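2분기 진행 보고서: 니보트빌 마을 도서관 분관 개선 및 이동 대출 사업

수신: 브라니코 지역문화기금 사업관리팀
작성: 이달리나 게헤이루 (사업 총괄)
보고 대상 기간: 2분기

1. 요약

이번 분기에는 Ivitville 분관의 서가 교체를 마쳤고, Nunik 마을로 가는 이동 대출 노선을 새로 열었다. Pacheco 분관의 지붕 보수는 자재 납품이 늦어져 다음 분기로 넘겼다. 예산 집행은 계획 범위 안에 있으며, 항목 변경 요청이 한 건 있다. 변경 내용은 6항에 적었다.

2. Ivitville 분관

기존 철제 서가는 하단 선반이 휘어 큰 책을 꽂을 수 없는 상태였다. 4월에 철거를 시작해 5월 중순에 새 서가 설치를 끝냈다. 공사 기간에는 열람실 절반만 열었고, 대출 업무는 현관 옆 임시 창구에서 처리했다. 이용자 불만은 주로 신문 열람석이 줄어든 데서 나왔으며 공사 종료와 함께 원래 좌석을 모두 돌려놓았다.

어린이 서가는 높이를 낮춰 달라는 의견이 있어 설계를 한 차례 수정했다. 이 때문에 납품이 일주일 밀렸으나 추가 비용은 없었다. 서가 분류표는 아르날두 삼파이우가 새로 작성했다. 지역사 자료는 그동안 일반 역사 서가에 섞여 있었는데, 이번에 별도 구역으로 옮겼다. 상태가 나빠 대출할 수 없는 책 203권을 따로 빼 두었고, 이 가운데 185권은 제본 수선이 가능하다는 판정을 받았다. 나머지는 폐기 절차를 밟는 중이다.

조명은 손대지 못했다. 창가 쪽은 문제가 없지만 안쪽 서가 통로는 저녁 시간에 책등 글씨를 읽기 어렵다. 3분기에 견적을 받아 별도로 보고하겠다.

3. 이동 대출

Nunik 노선은 매주 수요일 오후에 운행한다. 정차 장소는 학교 정문 앞과 보건소 주차장 두 곳이다. 처음에는 시장 입구에도 세울 계획이었으나 장날에 차량을 댈 자리가 없어 뺐다. 운행은 솜끼앗 쁘라섯시가 맡고 있으며, 그가 휴가인 주에는 압둘라흐만 알하산이 대신한다.

첫 달에는 책을 빌리는 사람보다 회원증을 만들려는 사람이 많았다. 차 안에서 신청서를 쓰는 데 시간이 걸려 뒤에 선 사람들이 그냥 돌아가는 일이 있었다. 6월부터는 신청서를 학교와 보건소에 미리 비치했고 대기 줄이 눈에 띄게 짧아졌다. 대출 기간은 2주에서 3주로 늘렸다. 비가 많이 오면 강변 도로가 막혀 한 주를 거를 수 있기 때문이다. 실제로 이번 분기에 한 번 운행을 취소했다.

요청이 많은 책은 요리책, 농기계 정비서, 초등 저학년용 그림책 순이다. 농기계 정비서는 보유량이 적어 Ivitville 분관과 번갈아 싣고 다닌다. 다음 구입 목록에 우선 반영할 예정이다.
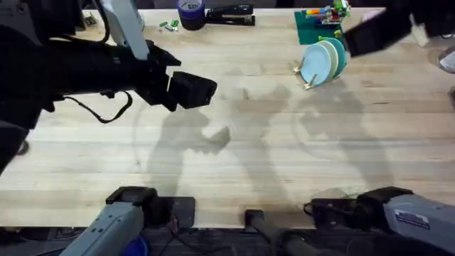
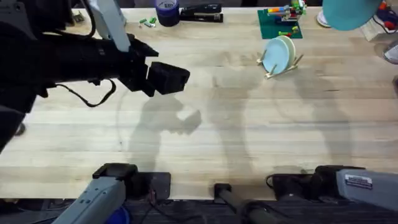
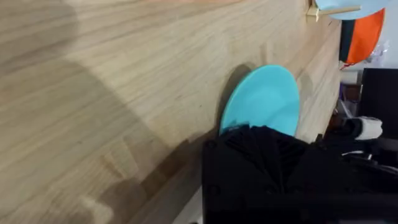
밝은색 나무 상판

Ivitville, 6월

4. Pacheco 분관

지붕 보수는 착공하지 못했다. 시공사가 기와를 주문했으나 규격이 다른 물건이 들어와 반품했고, 다시 받는 날짜가 7월로 잡혔다. 그동안 누수가 있는 북쪽 창고에서는 책을 모두 빼서 2층 회의실에 쌓아 두었다. 회의실을 쓰던 뜨개질 모임과 한글 교실은 임시로 1층 열람실 한쪽을 쓰고 있다. 열람실이 시끄럽다는 의견이 있어 두 모임의 시간을 오전으로 옮겼다.

시공사와는 계약 변경서를 썼다. 지연에 따른 추가 청구는 하지 않기로 했고, 공사는 착공 후 12일 안에 마치는 조건이다. 장마와 겹칠 가능성이 있어 방수포를 먼저 씌우도록 요청했다.

5. 교육 및 인력

분관 직원을 위한 도서 수선 교육을 두 차례 열었다. 강사는 트레이시 펜로즈이며, 첫 회에는 찢어진 책장과 떨어진 표지 처리를, 두 번째 회에는 실로 다시 묶는 방법을 다뤘다. 참석자는 매회 10명이었다. 수선용 풀과 한지는 교육 뒤에 남은 것을 분관별로 나누어 보냈다. 참석자 설문에서는 실습 시간이 짧다는 답이 가장 많았다. 3분기 교육은 강의를 줄이고 실습을 늘려 편성한다.

Pacheco 분관의 시간제 사서 자리는 아직 비어 있다. 두 번 공고를 냈고 지원자가 한 명 있었으나 근무 시간이 맞지 않았다. 토요일 근무를 격주로 바꾸어 다시 공고할 계획이다. 그때까지 토요일에는 Ivitville 직원이 교대로 나간다. 교통비는 기존 출장비 항목에서 지출하고 있다.

6. 예산

서가 교체비는 승인 금액 안에서 정산을 마쳤다. 이동 대출 차량의 연료비는 계획보다 적게 들었고, 타이어 교체비는 예정에 없던 지출이다. 앞바퀴 두 개를 5월에 갈았고 뒷바퀴는 가을까지 쓸 수 있다는 점검 결과를 받았다.

항목 변경을 요청하는 부분은 홍보비다. 인쇄물 예산이 남아 있어 그중 일부를 도서 수선 재료비로 돌리고자 한다. 수선 가능 판정을 받은 책이 예상보다 많아 현재 재료비로는 절반 정도만 처리할 수 있다. 승인 여부를 7월 중에 알려 주시면 8월 작업 일정에 맞출 수 있다.

7. 다음 분기 계획

Pacheco 지붕 공사를 마치고 창고 도서를 원위치로 옮긴다. Ivitville 안쪽 통로 조명은 견적 두 곳 이상을 받아 비교표를 제출한다. Nunik 노선은 방학 동안 학교 정차를 유지할지 학교 측과 협의 중이며, 중단할 경우 그 시간에 보건소 정차를 늘린다. 영수증 사본과 서가 배치도는 별도 우편으로 보낸다.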